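Flividport Evening School
About us

Home | Courses | How to enrol | About us | Find us

We teach adults things they meant to learn earlier. Some of them were going to do it at school and got distracted by being fifteen. Others bought the book, put it on the shelf and have dusted it faithfully ever since. We have 22 courses this year and most of them begin in January, when resolve is high and the car park is full.

The school is at the top of Brerkent Hill in Flividport, in the building that used to be the Were Valley Boot and Shoe Works. The river Were does not go anywhere near it, and by all accounts the boots were not very good either. The heating is older than most of our tutors and has its own views about October. Bring a jumper.

How we started

Ermelinda Veloso moved here from the next town along, Flanedby, to teach Portuguese to the children of a family who then moved to Spain. She put a card in the newsagent's window offering conversation lessons to anybody at all and got 14 replies, 11 of them from people who wanted to know whether she could also teach bookkeeping. She could, a bit. By the spring she had two groups on two different nights in the room over the chip shop, and everyone went home smelling of vinegar.

The bookkeeping paid for the Portuguese for quite a while. These days it's the other way round, thanks to cheap flights. Ermelinda still runs both and still marks in green ink, which she believes to be kinder than red. Opinion among her students is divided.

We took on the top floor of the boot works when the chip shop wanted its upstairs back, and then the floor below when our upholstery students and our singers could no longer share a wall. Last year 283 people enrolled with us and 128 of them had been before. We try not to ask the rest where they went.

What we teach

The list changes a little each year, mostly according to who has left and who owes us a favour. At the moment you can do Portuguese, Turkish and Spanish, bookkeeping at two levels, upholstery, choir, life drawing, bread, pond keeping, basic car care, map reading, reading music, family history, and something called Letters That Get Results, about writing to the council. That last one has a waiting list. The council has been in touch to ask what we are doing.

Our longest-running science course is Rocks for Beginners, taught by Tsung-han Lui, who drives buses in the daytime and points out road cuttings to passengers whether they have asked or not. It covers the three great families of rock, how to tell them apart, and how to bring a bag of stones home on the train without losing your friends. There is a field trip to the shore below the old lighthouse. It has rained on every one so far, and Tsung-han says wet rocks show their colours better. 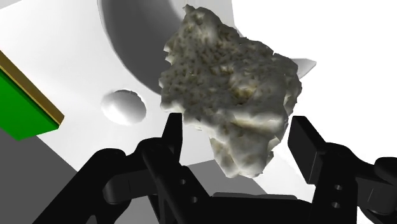 Pale, craggy and full of pits

On the practical side we have Small Jobs at Home, with Umut Saraç. Umut fitted kitchens and bathrooms for years before his knees asked him to stop, and he teaches the things people usually ring their brother-in-law for: how to turn the water off, how to stop a tap dripping, how to put up a shelf that is still up at Easter. He begins the first session by asking everybody where their stopcock is. The silence, he says, is the best part of the term.

He also spends a whole evening on when to put the spanner down and ring somebody. We would like to thank the former students who supplied the stories for this session, and their downstairs neighbours.

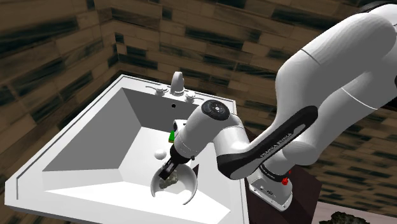 White basin, curved spout, a handle on each side

Who we are

There are a good many tutors and very few of us in the office. Imani Mosoti is the principal, a title she dislikes, so it is on her door in quite small letters. She came to us as a choir student, complained about the enrolment form, and was asked to write a better one. The new form is one page long. The old one asked for your fax number twice.

Cristian Agudelo looks after bookings, refunds, keys and the kettle. He also teaches Spanish to beginners, and you will find that your refund goes through no faster if you ask for it in Spanish, although he will correct your verbs.

The rest of the tutors have day jobs or have retired from them. We choose people who know the subject and can bear to hear it got wrong for ten weeks. You would be surprised how often we find the first without the second.

What we don't do

We don't give grades. We give a certificate of attendance if you want one, on decent card, and Cristian will sign it with a flourish. If you need a formal qualification, the college in Flanedby is very good and has lifts that work all week.

We don't teach children. They have had a whole system built for them and we think they should use it. We also don't run classes on computers any more, after the year the computers were the ones with the problem.

And we don't make anyone introduce themselves with an interesting fact. You can say your name and sit down.

Coming to see us

The door is open from 6 pm on teaching nights, and classes start at 7. The hour in between is for finding the room. The 314 bus stops at the bottom of the hill, so allow time for the hill. There is step-free access through the yard and a lift to both floors, and if the lift is sulking we will move your class downstairs; please ring ahead and we will have it sorted before you arrive.

You are welcome to sit in on one session of any course before paying, apart from life drawing, where the model would rather you made up your mind beforehand. Tea is free. Biscuits are 20p, in the tin, and Cristian does check the tin.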